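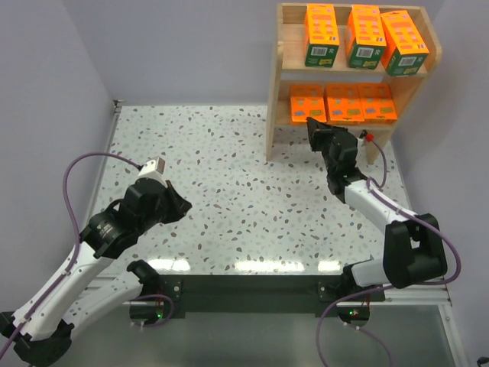 Selon Vasco Aguiar, on apprend plus en deux mois à l'atelier de Stinport qu'en un an sur plans, et il en redemande !

Garton recrute 59 monteurs et câbleurs (F/H) pour l'assemblage de ses nouvelles rames de tramway, destinées à la ligne de Gultisthorpe. Débutants bienvenus : la formation est payée dès le premier jour, en petit groupe, avec les anciens de l'équipe Correia (une vraie mine de savoir !).

CDI, horaires en 2 équipes, abonnement transports remboursé à 100 %. Prise de poste en septembre.

Candidatures à l'accueil de l'atelier jusqu'au mardi 31 août 2021.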